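Deklow road log — read me first

Hello, and thanks for downloading this. Deklow is a small set of tables covering highway maintenance jobs on the roads in and out of Murkby: potholes, blocked culverts, knocked-down signs, verge cutting and emergency call-outs. I started it because I was fed up with looking things up in four different places, and then Telma Barrientos got involved and it grew rather a lot (sorry, Telma, but it did!).

What's in the folder

jobs.csv — one row per job, with the road, the type of work, the day it was reported and the day the crew signed it off.
closures.csv — lane and road closures, with start and finish times.
culverts.csv — every culvert we could find a record for, 40 of them, with the pipe size where someone had written it down.
notes.txt — my own ramblings on odd rows. Worth a read if a number looks daft.

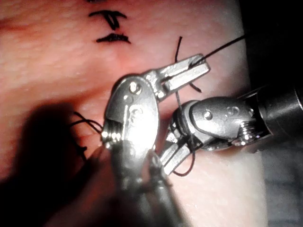 Black thread and marker marks on a practice pad.

Where it comes from

Most rows were typed up from the crews' day sheets. Nélida Iturra did the bulk of the typing and I checked it against the closure notices, usually on a Thursday evening with the radio on. The sign jobs came across from Zoson, the old job tracker, and that's why their reference numbers have a Z in front and everything else hasn't. Please don't strip the Z off! Two different jobs can share the same digits without it, and I've already spent a miserable weekend untangling that once.
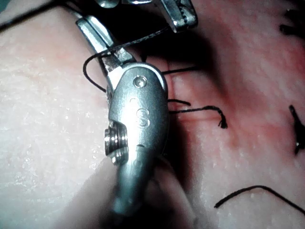

Day sheets vary a lot from crew to crew. One gang writes "pothole" for anything with a hole in it, including a sunken manhole cover, and another splits the same work into patch, deep patch and edge repair. I've kept the original wording in a column called as_written and put my own tidy version next to it in work_type. If you disagree with my tidying (Telma does, on edge repairs), the raw words are there for you to regroup as you like.

Times are local clock time. Anything that ran past midnight is filed under the day it started, so a closure from 10 at night to 5 in the morning sits on one row and not two.

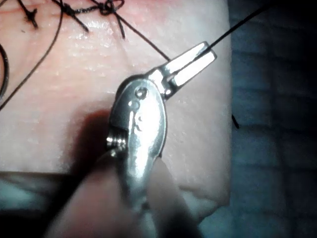 Can I use sign-off dates to work out how quickly a repair was done?

Only loosely, as the crews sometimes sign off a whole batch together at the end of a week, so look at the batch column first and leave out any row marked B.

Known problems

Toledo Lane appears under 3 spellings in the older sheets. I've merged them in jobs.csv but not yet in closures.csv, so search for "Tol" and you'll catch the lot. June is thin for verge cutting, and I think a book of sheets has gone missing there, so a gap doesn't mean the grass was left alone.

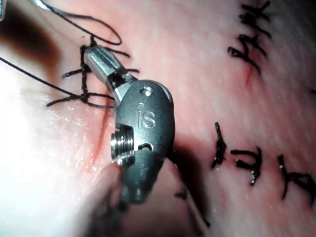

Culvert pipe sizes are a mix of inches and millimetres. The unit is in its own column, and 14 rows have a size with no unit at all, which I've left blank on purpose. Guessing felt worse — a wrong pipe size could send somebody out with the wrong kit.

Changes and corrections

If you spot a mistake, send me the row number and what you think it should say, plus how you know. Whole corrected files are much harder for me to deal with (I have to go hunting for what you changed). Fixes go in with the next version and I add a line to notes.txt.

You're welcome to copy and share the tables, just keep this file with them. Next on my list is the bridge inspections, once Nélida and I have agreed what counts as a bridge.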